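**Template library notes, 29 August 2023**

## Timeline set: new masters, fixed theme slots, and what happens to old decks

The Cerkwood timeline set has been rebuilt from its slide masters up. The version now in the library is 3.0. It replaces 2.4, which stays available under Archive until the end of the year for anyone who has a deck half finished.

The old file had grown by copying. Each time a new timeline style was added, its layout was duplicated from the nearest existing one, along with whatever local overrides that layout carried. By version 2.4 there were 165 layouts spread over nine masters, and many of them differed only in the position of a footer or the name of a font. Changing the title color across a whole deck meant opening every master in turn. Version 3.0 has 37 layouts on one master. Every visual style from the old set is still there, but variants that used to be separate layouts are now handled by theme colors and by optional shapes on the slide.

### Theme color slots

In 2.4, several layouts used fixed color values. A marker might look like the theme's first accent color, but it had been filled with a matching hex value and did not follow when the theme changed. All fills, outlines, and text colors in 3.0 point to theme slots. The assignment is:

- Accent 1: active marker, current period
- Accent 2: completed periods
- Accent 3: planned periods
- Accent 4: callout outlines and leader lines
- Accent 5: milestone diamonds
- Accent 6: not used by any layout; free for your own shapes

The two dark and two light slots are used for text and background only. If you apply a house theme where Accent 1 and Accent 2 are close in lightness, the active marker will be hard to pick out in a grayscale print. Swap Accent 1 with Accent 6 in the theme file before you start. Recoloring single shapes afterward breaks the link to the theme, and you are back where 2.4 was.

Gradients have been removed, with one exception: the long horizontal bar on the Road layout still runs from Accent 2 to Accent 3. Both stops are theme references and will update.

### Placeholders

Date labels and event labels are now true text placeholders. In the earlier versions they were text boxes grouped with their markers, so they did not show in outline view, and screen readers read them in the order they had been drawn. In 3.0 the reading order is title, then each date followed by its event, left to right or top to bottom, then the footer. The order is set in the layout and carries over to new slides. If you add a text box of your own, it goes to the end of the order, and you have to move it by hand in the selection pane.

Placeholder names follow one pattern: a type, a dash, and a position number, as in Date-3 or Event-3. Keep the names. The Clullo import script matches on them when it fills a timeline from a spreadsheet, and a renamed placeholder is skipped without a warning.

Autofit is off for date labels and on for event labels. A date that does not fit will run over its marker. This is intended, as a row of dates in different sizes is harder to read than one long date that needs to be shortened. Event labels shrink in steps down to the minimum set in the layout and then overflow. If you reach the minimum on more than one label, move to a layout with fewer periods or put the detail in the speaker notes.

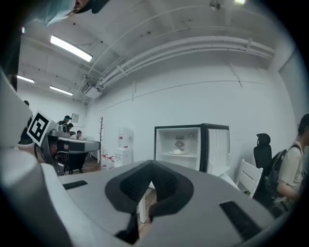

*Workspace with white walls, gripper in the foreground.*

### Fonts

The set uses the theme's heading font for titles and the body font for everything else. No layout names a font directly. Titles are set at 42 points on the opening slide and at a smaller size on the content slides. Both values live on the master, so a single edit reaches every layout below it.

Two old layouts, Ribbon and Ladder, used rotated text with a condensed font to make long labels fit. Rotated text has been kept on Ladder only, and it now uses the body font at normal width. On Ribbon the labels sit below the band, connected by leader lines.

If your theme font is not installed on the machine that shows the deck, the editor will substitute another one, and line breaks will move. Embed the font if its license allows it, or export to PDF. The event labels have some slack built in, but not enough to absorb a much wider substitute.

### Connectors

Leader lines are real connectors, glued to a connection point on the marker at one end and on the label at the other. Moving a marker pulls its line along. Moving the placeholder does the same, with one limit: glue works only between shapes on the slide. A connector drawn on a layout cannot attach to a placeholder on a slide. For this reason the connectors are supplied on the sample slides and not on the layouts. To get a timeline with working connectors, duplicate a sample slide. If you insert a blank slide from the layout menu, you will get the markers and placeholders without lines.

This is the change most likely to catch people used to 2.4, where lines were part of the layout and could not be moved at all. The sample slides are at the front of the file, in a section called Samples. Delete the section when the deck is done.

### Moving an old deck to 3.0

There is no automatic conversion. The steps that gave the cleanest results in testing are as follows.

1. Save a copy of the old deck and work in the copy.
2. Open the 3.0 file and delete every sample slide you do not need.
3. For each timeline in the old deck, duplicate the matching sample slide in the new file.
4. Copy the text across label by label, pasting as plain text. A normal paste brings the old font and color with it.
5. Copy slides that do not contain a timeline, and paste them with the destination theme option.
6. Open the master view and check that there is only one master. If a second one has appeared, a slide was pasted with its source formatting. Find it, reapply a layout from the new master, and delete the extra.

Applying the 3.0 theme directly to an old deck will recolor the shapes that had theme fills and leave the ones with fixed values alone. The result is a mix, and sorting it out takes longer than the steps above.

Animations are not carried over. The 3.0 samples contain none. If you reveal periods one at a time, use a separate slide for each stage with the morph or fade transition your editor offers. Slides built this way also print correctly, which animated builds do not.
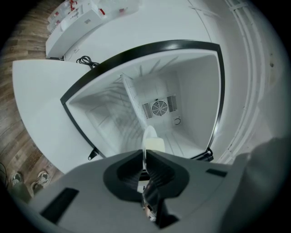 Réjean Petrenko writes that the section on old decks leaves out the case where a timeline spans two slides. In 2.4 he used the paired Left and Right layouts, with the bar running off one slide and continuing on the next, and he could not find either of them in the new list. He would like to know whether they were dropped or merged, and whether the bar ends will still line up when the slides are set side by side in a handout.

They were merged. Both are now covered by the layout named Continuous, which has its bar running to both slide edges at the same height. To end the bar on the left of the first slide, place the cap shape from the sample over the edge; the cap is filled with the background color and covers the part you do not want. The bar height is fixed on the layout, so the ends will meet in a two-up handout as long as the handout has no gap between slides. Most print dialogs add one. The Peñalver handout master, in the same library folder, has the gap set to zero.

### Known issues in 3.0

- On the Circular layout, the connection points on the curved segments are at the corners of the bounding box, so a glued line may stop short of the visible shape. Use the small round markers as the end point.
- Event-1 on the Vertical layout has a left indent that the other labels do not. Reset it from the paragraph settings. A fix is in the next build.
- Exporting to SVG drops the gradient on the Road bar in the browser version of the editor. The desktop export keeps it.
- The 4:3 page size is supported by a separate file. Changing the page size of the widescreen file stretches the milestone diamonds.

The file is in the Clundel shared library under Diagrams, Timelines. The file name ends in the version number; if yours has no number, it is an older copy synced to your own drive and should be deleted. Reports on layouts that misbehave should include the layout name and the editor version, with the slide attached as a file. A screenshot does not show which master the slide is using.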